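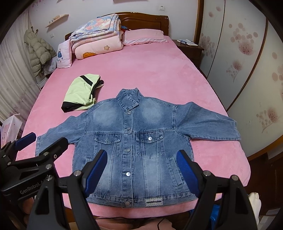 In Praise of the Small-Town History Book

I just finished a 697-page history of Stikbridge, a mill town I have never visited, and I loved nearly every page of it! The chapters on the Trolter canal alone are worth a week of evenings. You get the lock fees, the flood years, the long feud over who should pay for dredging — all of it told by someone who plainly spent ages in the county records and came out happy.

Big national histories get the reviews and the front tables. I read those too. But they skim past places like Stikbridge in half a sentence, and half a sentence can't show you how a war or a bank panic felt on one street. This book gives 17 pages to a single August, when the Soltholm road washed out and the town had to feed itself.

Leung Press printed only 200 copies, and I wish it would print more. The index is a mess and the maps are too small, and I'd still hand it to anyone who likes the past. Ask your library to track one down.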